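Progress report to the Hunasell Fund
Tenant Advice and Home Repair Project, Flistach
June 30, 2023
Prepared by Tiina Nurmi, project coordinator

In this period our office received 300 requests from tenants. Most of them concerned heating, damp walls and deposits that were not returned after moving out. Chak-lun Kong answered the phone line on two evenings each week, and he also translated our letter templates into Chinese. The templates are now used by the tenant group in the Reneo buildings without our help, which was one of the goals in your grant letter.

The deposit work went better than we planned. We wrote to landlords for 100 households, and a total of 1,992 dollars in small cleaning charges was given back. Two cases are still with the housing court. We cannot say when they will be heard.

The repair requests are slower. The Reneo management company answers our letters, but it often asks for the same papers again. We have started to send every letter with a full copy of the earlier ones. It costs more in postage and we moved a small amount from the printing line to cover this. 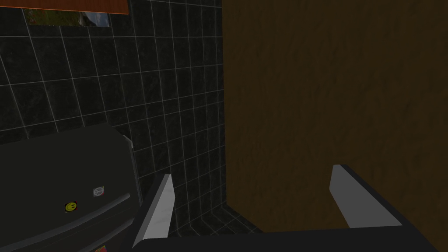
Kitchens are the next part of our plan, and we ask for your agreement to begin in October. Tenants should check the parts of the room they do not see every day, and our new checklist will name them one by one. A narrow space such as the one between the dark gray appliance and the tall brown wooden panel is easy to forget at move-in, and later the tenant can be charged for damage there. Mrs. Lại from the second building has offered to test the checklist with her neighbors.

The receipts for postage and translation are sent separately.

Contact: Tenant Advice Office, Flistach | © 2023 | Back to top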